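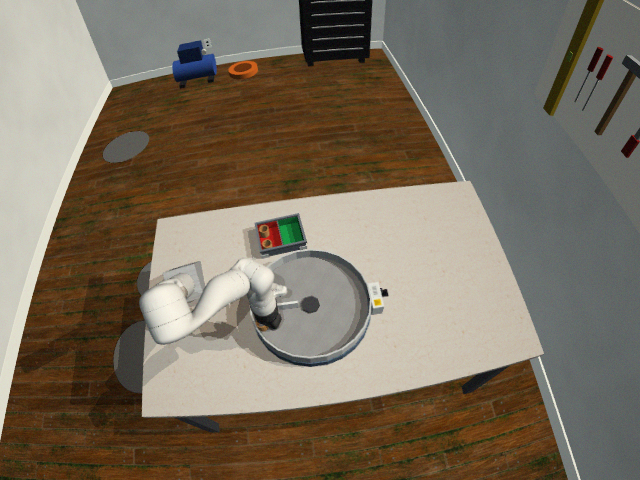 Arm, table, tray. Thread on carers' leave underneath, get a brew first

1/ Right, I've been waiting to post this one! Leckie council has put paid carers' leave in its draft budget. Paid! For everybody on the council payroll, part-timers and term-time staff included, from the first day in the job.

2/ If you've not followed it, carers' leave is the time you take to look after someone who relies on you. A parent after a fall, a partner going through treatment, a grown-up child with a disability. At the moment staff here can have the time off but they don't get a penny for it, so most people quietly burn through their annual leave.

3/ I did exactly that for two years with my mum. Every hospital letter meant another day off my holiday. By February I'd have nothing left and I'd be swapping shifts with anyone who'd have me (thank you, all of you, I still owe some of you cake).

4/ So what's in the draft: 5 paid days a year, at full pay, and you can take them as half days. The half days are the bit I'm most pleased about. An eye clinic appointment doesn't need a whole day, it needs a morning and somewhere to park.

5/ You also don't have to prove anything with a doctor's note. You fill in a short form once, saying who you care for, and after that you just tell your manager. I read that paragraph three times to make sure I'd got it right.

6/ Page 34 of the budget papers if you want to see it for yourself. It's a dull-looking table and then one gorgeous paragraph.

7/ A few people have asked whether this covers the contractors. Sadly no, not yet. If you clean or cook in a council building but your payslip comes from somebody else, you're not in it. There's a line saying they'll "explore" it when the contracts come up again. I'll be watching that word explore very closely.

8/ Some local firms got there first, by the way. Drumano, the bakery people out on the ring road, have been paying carers' leave for ages. A friend on nights there says nobody makes a fuss, you ring in and it's done. Fisitz brought theirs in last year and have just stretched it to cover grandparents looking after grandkids. Love that.

9/ We had 80 people at the open meeting in the library! I was expecting a handful and a plate of biscuits. People stood up and talked about their dads and their sisters and the night bus home from the ward, and the councillors put their pens down and listened.

10/ One woman said she'd turned down a promotion because the new rota wouldn't let her get home at lunch to help her husband. She'd never told her manager why. I keep thinking about her.

11/ What about the cost? Fair question and I'm glad it came up. The papers set it against what they already spend on agency cover when people go off sick, worn out from doing both jobs. I'd like to see more detail there, and I've written in to ask for it. Will post the reply when I get one.

12/ It's still only a draft. It goes to the full council next, and bits do get trimmed at that stage. If you live here, write to your councillor. Keep it short, say who you look after or who looked after you. Mine was 5 sentences and I got a proper answer the same evening.

13/ If writing's not your thing, the Grundisska café has comment cards on the counter until closing at six. You can fill one in while your toastie's on.

14/ More when the agenda's out. And if your workplace already does this, tell me how it works in the replies, I want to hear all of it!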